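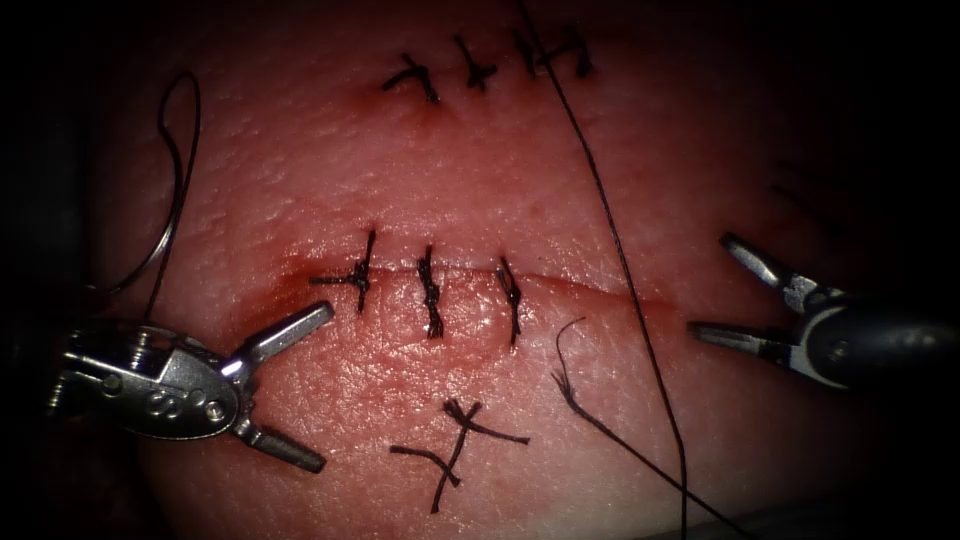

About us

Hi, and thanks for clicking through to the page most people skip! I'm the person who started Cekitz, and I still write most of what goes out under its name, so I thought I'd do this bit myself too.

Cekitz helps small websites deal with the legal letters that big websites have whole floors of people to deal with. Takedown notices, privacy complaints, requests from a regulator you've never heard of in a country you've never visited, that sort of thing. If you run a forum, a classifieds board, a local news site or a comments section that got a bit out of hand, you're who we had in mind.

I got into this by accident. I used to run a buy-swap-sell site for camping gear (mostly tents, plus a strange number of kayaks), and one January I opened my inbox to a notice telling me to take down a page within a day or face a fine. It was four pages long and I understood perhaps one of them. I rang three law firms. Two were closed for the holidays and the third quoted me more than the site had ever earned. So I sat on the back step with a cup of tea and a highlighter and worked it out, badly, and got the page down with an hour to spare. Then I wrote up what I'd learned and put it online, and people started emailing me theirs.

That was the start of it. There are six of us now, working from the upstairs rooms at 30 Bhutto Street, over a key cutter. Two of us are lawyers, I'm not one of them, and the rest come from moderation and web development. I mention that because people do ask, and because the advice you pay for is always signed off by someone with a practising certificate.

What we do

Most of our work is reading. You forward us the notice, we tell you in ordinary words who it's from, whether it has any force where you are, what it wants and when it wants it by. If you need a reply, we draft one. If you need to take something down, we help you do it in a way that keeps a proper record, so you can show later what you removed and why.

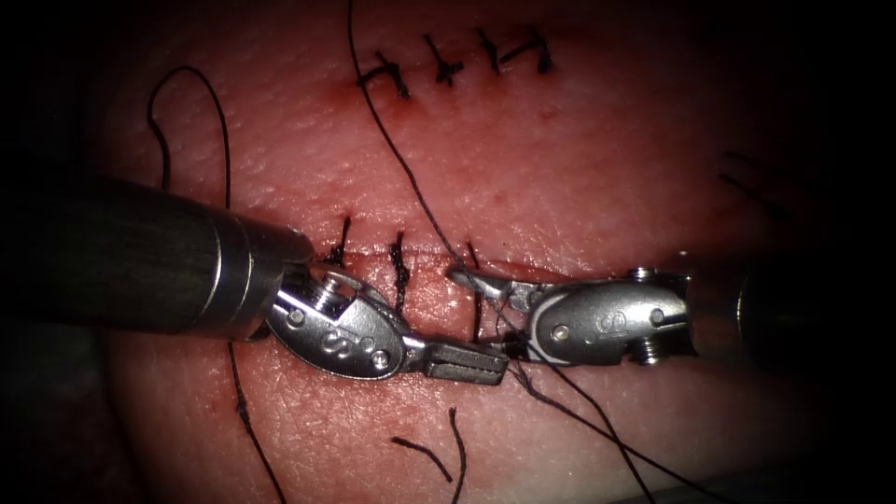

We also keep the fines register, which started as my own spreadsheet and is still the thing I'm fondest of. It lists penalties handed to online services around the world over content, privacy and competition, with the amount, the law used and whether anyone appealed. As I write this it has 2,411 entries. It's free to search and always will be. The big headline fines are in there, of course, but have a look at the small ones if you get a chance — they're much closer to what might land on a site like yours, and they hardly ever make the news.

Then there's Darnex, our notice tracker. It's a fairly plain bit of software: every notice gets a card, every card gets a deadline, and it nags you by email until you've dealt with it. Roughly 700 sites use it at the moment. We host it ourselves, and we don't read what's in your account unless you ask us to help with something. The colours are a bit ugly. I chose them, I like them, and I've been outvoted, so they'll be changing.

And twice a year we run the Rakov workshops, named after the Rakov Hall, where we held the first one. It's a full day, with lunch, and you bring a real notice with the names blacked out if you've got one. You don't need any legal background. Last time somebody brought a notice so confusing that we scrapped the afternoon program and spent it on that instead, and I think it was the best session we've had.

What we don't do

We don't help people dodge lawful orders, and we don't take work from anyone who wants to use takedown notices to hush up a bad review. We get asked for that one more than you'd think. We also don't lobby. I've got plenty of opinions about platform law and I'm happy to share them over a coffee, but they stay out of the register and out of your advice.

How we're paid

Clients pay by the notice or by the year, and the prices are on the Fees page with nothing hidden behind a form. Darnex is free for sites run by one person and has a monthly charge for everyone else. We don't carry ads and we've got no investors, so if we grow it'll be slowly.

Getting in touch

The contact form goes to a shared inbox that one of us checks each weekday morning. If your deadline is close, please put the word URGENT in the subject line and tell us the time it runs out, including your time zone. You're welcome to drop in as well. The street door sticks, so give it a decent shove, and come up the stairs past the key cutter's.

Page last updated August 5, 2026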